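Srour Folding Notes

README for the laundry folding collection, version 3

What this is

Srour is a collection of written notes and still pictures on the subject of folding clothes on a table. It covers T-shirts, a smaller number of towels, and one category called "other" that we opened with high hopes and now regret. It was put together in Bravilcombe by two people who disagree about sleeves.

The collection holds 277 folds. Each fold has a text note and most have a picture. The notes were written by Boris Hodžić and Luuk Dijkstra, sometimes on the same shirt, and where they differ we kept both. If you want a single correct way to fold a T-shirt, there are many confident people on the internet and you should go to them.

What's in the folder

notes/ has one plain text file per fold, named by number. Numbers are not in order of anything.

stills/ has the pictures, with matching numbers. Where a note has no still, the number is skipped in this folder. Please stop writing to us about missing files until you have checked the list in skipped.txt.

cloths.txt describes the table coverings.

garments.txt lists garments by type, color and size. Size is what the label says, or "unknown" if the label was cut out by somebody with a sensitive neck.

words.txt explains the vocabulary, which is small and grew out of arguments.

The fields in a note

garment: shirt, towel or other.

color: plain words only. Black, gray, blue. Version 1 allowed free choice and we got "storm," "oatmeal" and "sad green."

start: how the garment lay when the note was begun. Flat, crumpled, half folded or bundle. A bundle is a garment already folded into a rectangular shape, however good or bad.

edges: top, bottom, left and right, each marked straight or bunched. Directions are taken from the picture and have nothing to do with the collar. We will say this again further down.

cloth: which covering was on the table.

remark: anything else. Boris tends to leave this empty. Luuk does not.

Cloths and contrast

We began on a bare white table, and it was fine for dark clothes and hopeless for white ones. Then we bought a plain navy sheet, which solved white shirts and ruined everything else. After that came a spell of patterned cloths from the Drernanora market stall, where the owner gives a discount if you take the ones that haven't sold. There is a reason they haven't sold. They are cheerful in a way that wears you down by four in the afternoon, but they turned out to be useful for the notes, and the busiest of them is now our favorite.

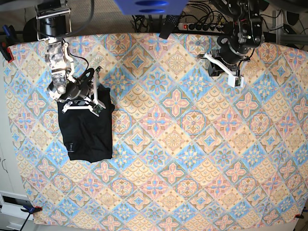
Color is the field people get wrong most often when they add notes of their own, usually by recording the cloth along with the garment. The cloth goes in its own field. A dark bundle on a pastel cloth is the easy case: black against all those peach and blue diamonds leaves little room for debate, and you can mark the bottom edge straight and the top edge bunched without getting out of your chair. The hard case is a pale pink shirt on the same covering, where one of us once marked the edges of a flower. Clamp the corners of the cloth before you start. A cloth that creeps will take the shirt with it, and then your note describes two folds, neither of which anyone made on purpose.

Washing matters too. The cloths are ironed before use, on the wrong side, at whatever the label allows. Creases from the packet show up as straight lines and have been mistaken for hems. Coverings that had a permanent crease were retired in January and are now dust sheets.

How we decide an edge is straight

Put a ruler beside it. If you feel silly putting a ruler beside a T-shirt, you are in the right frame of mind for this work. Luuk's rule is that an edge counts as straight when he would be willing to put it on a shelf facing outward. Boris's rule is the ruler. Notes signed LD use the first and notes signed BH use the second, and for shirts the two agree more than either of them likes to admit.

Directions again, as promised: "top" means the top of the picture. If the shirt is upside down, top is still top. If you turned the shirt halfway through, start a new note.

Faint lines on dark cloth are a known problem. A seam, a label and a bit of lint can all look alike on a black shirt. If you can't tell which you have, write "mark, unclear" in the remark field and move on with your life. Guesses in version 2 gave us a surprising number of shirts with labels in the armpit.

Known problems

Black is overrepresented. We asked friends for old shirts and found out something about our friends.

Towels are all from one household and are all the same towel, more or less. Do not draw conclusions about towels.

"Other" contains a pillowcase, two aprons and a pair of swimming trunks that had no business being there. We left them in for completeness and spite.

Forty notes from version 1 use "left" to mean the wearer's left. These are marked OLD in the first line. We meant to fix them. We still mean to.

The files numbered above 600 are not extra folds. The numbering jumped when Boris moved to a new laptop, and renumbering would have broken Luuk's spreadsheet, which he loves.

Changes since version 2

The color list is closed. The field once called "neatness," scored out of 100, has been dropped after the two of us scored the same towel 35 and 90.

Stills were checked against their notes one by one. Mismatched pairs were fixed or moved to skipped.txt.

The words "scrunch," "ruck" and "bunch" have been merged into "bunch." Luuk would like it recorded that he preferred "ruck."

Adding your own

Copy blank.txt, fill in every field except remark, and give the file the next free number. Use a cloth you can describe in one line. Send additions in a single folder, with the stills and notes side by side, and tell us which rule you used for edges.

Using the collection

You may copy, change and pass on the notes and stills. Please mention Srour by name and say which version you used. If you are combining it with the Grellance ironing notes, be aware that they measure from the collar, so their top and ours will meet only by luck. A conversion table is in words.txt, near the end, after the part about socks.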